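Gonirbridge council to clear paper backlog before move to Jallen Street

Residents are asked to bring in old permit files by the end of May
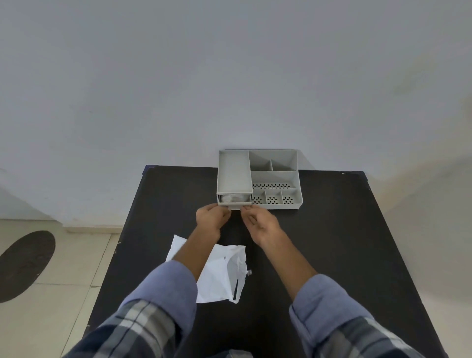
What is changing

Gonirbridge town offices will stop accepting paper applications for home repair permits this summer, when the permits desk moves from the old building on Mill Road to rented space on Jallen Street. The council approved the change 5 to 2 after a short debate.

The town holds 3000 paper permit files, some of them dating from before the first computer system was put in. About half the shelf space in the Mill Road basement is taken up by them, and the new office has no basement. A local scanning firm, Vestergaard, has been hired to copy the files. The originals will go to the county records store once the copies have been checked.

Leandro Valcárcel, who runs the permits desk, told the council that the main problem was missing pages. "We have files where the approval is there and the drawing is gone," he said. "If the homeowner has the drawing in a desk at home, we would like to borrow it for a day."

Letters have gone out to 800 households whose files are known to be incomplete. They are being asked to look for signed drawings, inspection slips and receipts for permit fees. Papers can be dropped off at the front counter between 9 a.m. and 4 p.m. and will be returned by mail. Copies are accepted if the signature can be read.

Cost and objections

The two members who voted against the plan said older residents would have trouble applying online. The council agreed to keep a staffed counter at Jallen Street in the mornings, where a clerk will enter applications for anyone who asks. The permit fee will stay the same for online and counter applications.

Homeowners who sold or bought a house in the past year should check that the town has the right name on the file. A correction form is available at the counter and does not carry a charge.

The Brillotov neighborhood, where 200 of the incomplete files are located, will have its own drop-off point at the branch library. Library staff will take sealed envelopes only and cannot answer questions about permits.

Applications already filed on paper will be processed as usual. The Mill Road counter stays open until the move is finished, and the phone number for the permits desk will not change.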